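Pantry tips for small kitchens

Still sorting cupboards at 9 at night, so short version today.

Dry goods first. Anything opened goes in a jar or gets a clip. Fold the top down twice, squeeze the air out, then clip. Rolled tops with nothing on them don't stay rolled.

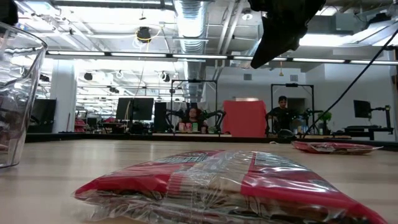 Rice and lentils: buy the 1,000 g bags, decant 200 g at a time into something small, keep the rest down low where it's cool. Write the date on masking tape. Not on the lid, lids get swaped.

Flour moths? Freezer. Four days for anything suspicious, then wipe the shelf with vinegar and let it dry before restocking. Bay leaves did nothing for me. Veronika Bíró swears by them, so try it if you like.

Sticky shelf liner: warm it with a hair dryer, peel from one corner, slow. Leftover glue comes off with cooking oil and a rag. Then dish soap or the whole shelf stays greasy.

Floors, becuase crumbs end up there anyway. Dry sweep before any water. Barely damp mop on hardwood, go with the grain, no puddles. Prakash Gowda wrote in about grey streaks. Too much soap, nearly always. One capful to the bucket, plain water after. 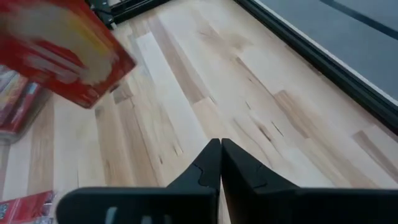
Hardwood floor, light coloured.

Chair legs: felt pads, the 40 cent ones are fine. Check them in December when everyone's over and dragging chairs about.

More on Friday, drawers and that awful corner cupboard.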